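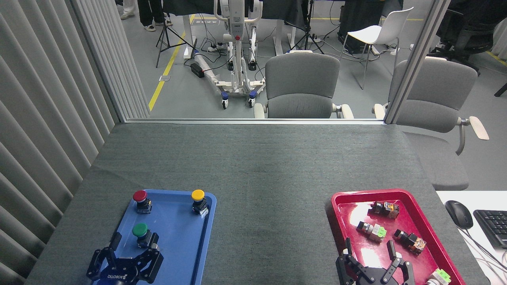
Two-finger grippers at the button table, Parnwood test room.

The Parnwood button trial is a bench test for comparing robot grippers and the controllers that drive them. It was set up at the Parnwood laboratory in October by Sushil Rana and is used mainly for two-armed systems. The parts are industrial push buttons and switch components, laid out in a blue tray and a red tray on a cloth-covered table.

Each gripper and controller pairing is run for 200 attempts. An attempt is scored as a pass if the part is picked up, carried clear of its tray and set down without being dropped. Slips that the controller corrects by itself are logged but do not count against the score. By the end of the first round the log held 2,055 entries, slips included.

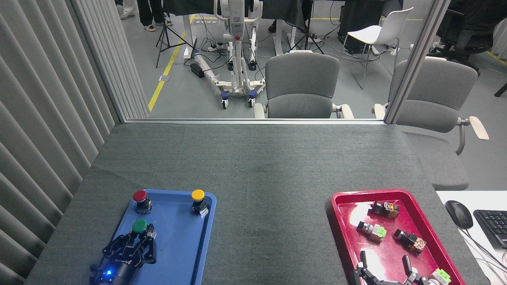
Two controllers were compared in that round. The Sakai controller closes the fingers to a set width and then holds. The Vundirel controller closes until it reads a set force – slower, but more forgiving when a part is a little off its expected spot. Both were run on the same pair of arms with the same fingertips, and the operators were not told which one was loaded.

Test at other sites

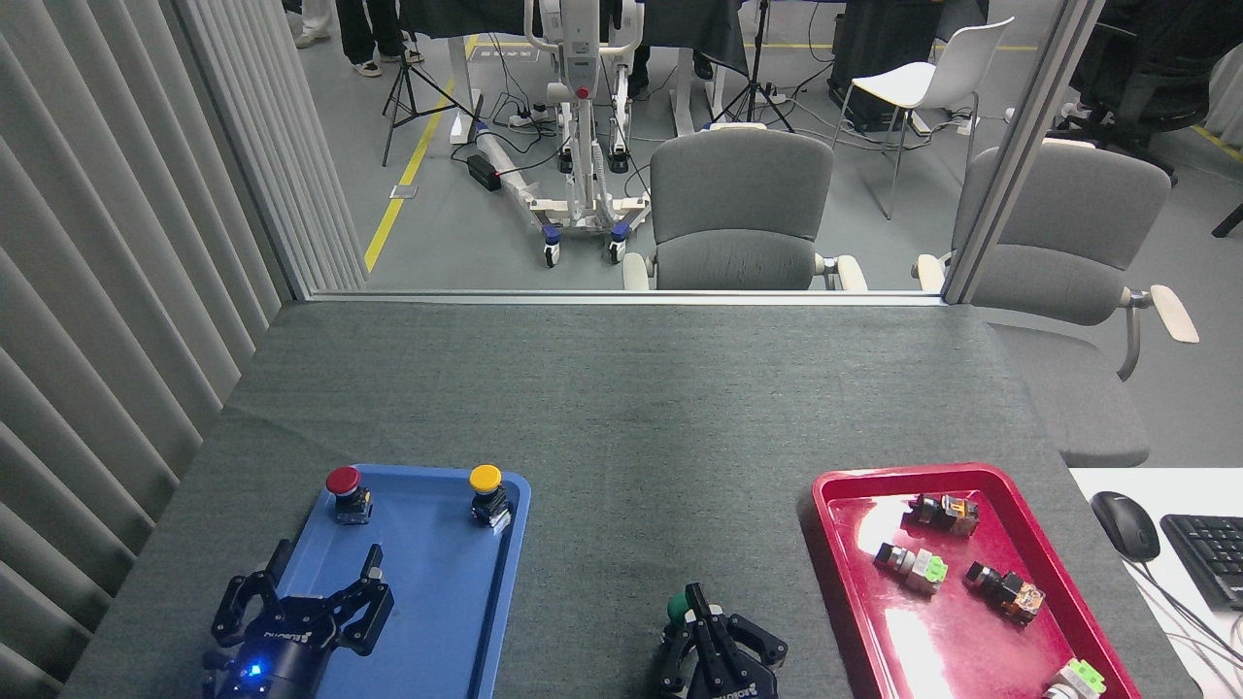
The Ferbridge version of the trial keeps the scoring rules but uses its own parts, most of them plain blocks and short tubes. Rana has argued that this makes scores from the two sites hard to compare. Blocks give the fingers flat sides to close on, while a mushroom-head button such as the red or yellow one in the blue tray has a round cap wider than a fingertip might expect, over a square black base. Ferbridge also allows about 1,000 practice attempts before scoring starts. Parnwood allows none.

Scores are reported per gripper and per hand, as left and right results often differ on the same system. Camera position is recorded with each run but is not part of the score.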